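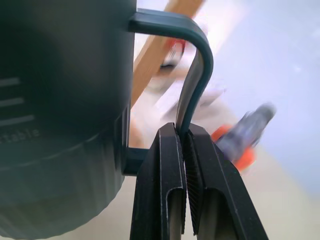 Áine Doherty wrote to this page on Thursday that a party which changes the rules of a contest after the ballots have gone out should not be surprised when its members stop returning them. She was responding to the decision of the Stirkside branch to raise the nomination threshold for council leader from 19 signatures to 67 while two candidates were still collecting names.

Her complaint deserves a fuller answer than the branch has given. The executive maintains that the change was lawful under its standing orders, and on a plain reading it was. The orders permit an amendment at any ordinary meeting by simple majority. They are silent on timing, and that silence is the defect.

A threshold serves a proper purpose. With 299 members entitled to vote, a candidate who cannot find 67 supporters is unlikely to lead a council group with any authority. This writer would have supported the higher figure had it been proposed last winter. Introduced in November, with nominations open, it removed one candidate from the race and left the remaining contender without an opponent.

Silvan Auer, who moved the amendment, has argued that delay would have produced a crowded and divisive contest. That may be so. Members are nonetheless entitled to a divisive contest if they want one, and the Gaete ward meeting suggested that many of them did.

The remedy is modest. Standing orders should provide that no rule governing an election may be altered once nominations have opened – and that any amendment passed in that period takes effect at the following contest. The branch should also reopen nominations under the former threshold before the new leader takes office.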